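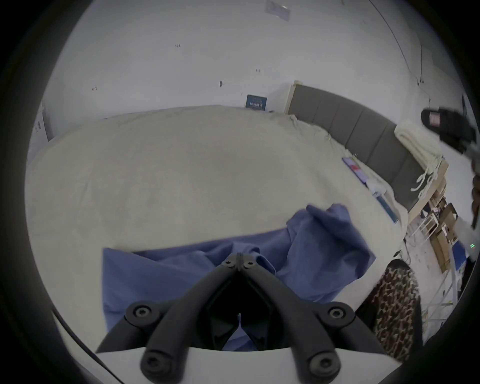 Lodging Operations II
Unit 6: Overbooking and Room Inventory Control
Handout to accompany the April lectures. Instructor: Xiaoyan Mao

6.1 Scope

This unit covers the sale of more rooms than a property has, the limits placed on that practice, and the handling of guests who cannot be given a room. Rate setting was covered in Unit 5 and is used only where needed. Group blocks are deferred to Unit 7, except for the short note in 6.6.

6.2 Terms

Capacity. Rooms that can be sold on a given night. Rooms out of order are subtracted. Rooms out of service for a short time (a blown bulb, a slow drain) are usually left in, subject to house policy.

No-show. A guest with a reservation who does not arrive and does not cancel before the deadline.

Late cancellation. A reservation released after the deadline. For inventory purposes it is treated the same as a no-show, although the charge to the guest may differ.

Understay. A guest who leaves before the booked departure date.

Overstay. A guest who remains past it. Local law decides whether the property can require the guest to leave. Check before writing a policy.

Walk. To send a guest with a valid reservation to another property at the expense of the first.

6.3 Why properties overbook

A room left empty tonight cannot be sold tomorrow. If a share of reservations fails to arrive on most nights, a property that stops selling at capacity will have empty rooms on nights it recorded as full. Overbooking recovers part of that loss. The cost is the chance of a walk.

The two costs are not equal. An empty room costs the rate less the expense of servicing the room. A walked guest costs the replacement room, transport, staff time, and some part of that guest's future business. The last item is hard to measure and is often left out of reports, so limits set from reports alone tend to be too high.

6.4 Setting the limit

Let C be capacity, E the cost of one empty room, and W the cost of one walk. Add reservations above C one at a time. Stop when the chance that the next one causes a walk is greater than

E / (E + W)

Worked case. The Kirier has a capacity of 200 rooms. Management puts E at $200 and W at $750. The ratio is 200 / 950, or 0.21. The front office may keep accepting reservations as long as the chance that the next one leads to a walk is 0.21 or less.

Note that the ratio does not give the number of extra rooms. That number comes from the arrival history. Two properties with the same ratio can have very different limits if one serves mainly prepaid leisure guests and the other serves business guests on flexible terms.

Repeat the calculation with W at $3000, as might apply to a wedding party or a long-standing corporate account. The ratio falls to 0.06. Most properties handle such guests by marking the reservation as protected and leaving the general limit alone.

6.5 Using history

Sort past nights by day type before taking averages. At minimum separate weeknights, weekends, and holiday periods. Sort again by booking source. Reservations with a deposit should never be pooled with reservations held on a card only.

The Skeruten data set (posted with the assignment) has already been sorted by source. It has not been sorted by day type. Nights with a citywide event are flagged in the last column and should be removed before any rate is computed.

Students using Skernex should check the "arrived" field. The system marks a guest as arrived when a key is issued, and a key issued in error is not always reversed.

6.6 Group blocks

Rooms held for a group are counted as sold until the cutoff date. After cutoff, unclaimed rooms return to general inventory. Do not apply the individual no-show rate to a block. See Lam, chapter 4.

6.7 Walk procedure

Decide early. By 6 p.m. the front desk manager should have the list of expected arrivals and a count of rooms still open. Replacement rooms are reserved at that point, at a property of equal or higher grade.

Order of selection: one-night stays first, then guests with no prior stays. Do not walk protected reservations, families with small children, or guests with a stated access need.

The guest is told in person by a manager, away from the desk line. The manager offers transport and a phone call, and confirms the return date if the stay is longer than one night. The walk is entered in the log before the end of the shift.

6.8 Assignment

Using the Skeruten data, compute the no-show rate for each booking source and day type. State the limit you would set for a weeknight and show the work. Submit to Wai-kit Wei, teaching assistant, as a single file. Spreadsheets without written steps receive half credit.

Reading for Unit 7: Lam, chapter 5, omitting the section on tour series.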